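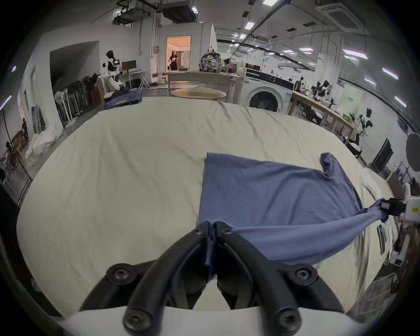

Blue T-shirt on the big cream sheet, Stondik open day

Quick one before I unpack. Went to the Stondik open day in July, doors at 2, got there late because the Estitz exit was closed and the detour sign pointed at a field. Parking $5, cash only. Bring cash.

Stondik does home textiles testing, sheets and shirts mostly, and once a year they let people in. They'd planned for 200 and the guy with the clipboard told me 500 had signed up. Felt like it at the coffee. Less so in the main hall, big bright place, pipes and ducts all over the ceiling.

First stop was the wrinkle talk by Ludivine Delorme. Fast talker, very good. Most of it on how long you leave a shirt sitting after the dryer stops. Her answer: you don't. She folds on the bed, never on a table, says a table is always too small for sleeves. I fold on the couch and my sleeves look like it. Took notes on the back of the parking stub, can't read half of them now.

Then the sheets. Went back and forth on this with a couple from Guro – they iron theirs, flat AND fitted. I've never ironed a fitted sheet in my life. Handouts were gone by then, so no fabric weights to pass on, sorry.

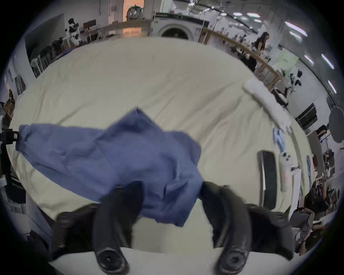

My real reason for going was the laundry corner. We're redoing ours at home and I wanted to see how a washer sits in a room people use for other things. Fine, as it happens. They have a white front loader behind a light wood railing, a bed's length of sheet in front, and it doesn't feel like a utility room. Plus a green plush thing with huge round eyes up on a shelf, which my daughter would of taken home. I want that railing. Asked where it came from, the person I asked had only started that week. Will email.

Ching-wen Liao did the last session, pillowcases and how to get one on without the corner bunching. Turn it inside out, hands in, grab the corners, flip. I knew that one but had been doing it wrong, I wasn't pulling the corners tight enough. Room got warm, poeple started drifting out before questions – a shame, the questions were the good part.

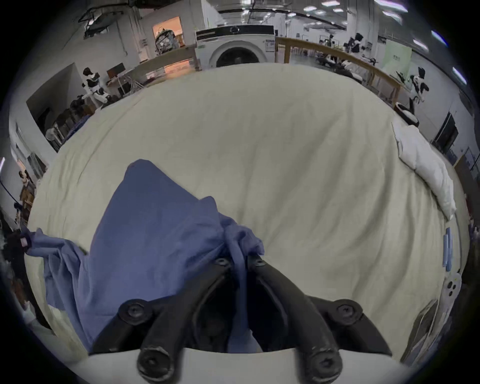 White pillow, cream sheet, more blue to fold

Stopped at Meijer on the way home for pillowcases. They had white. Bought white.

Would go again. Earlier, and with lunch.

Posted in: Day Trips, Home & Laundry

3 comments

knitsandgrits: Team fitted sheet ironing here, don't judge

Dale R.: was the parking the gravel lot or the one by the gate? thinking of next year

porchlight_mo: If you find out about the railing please post it!!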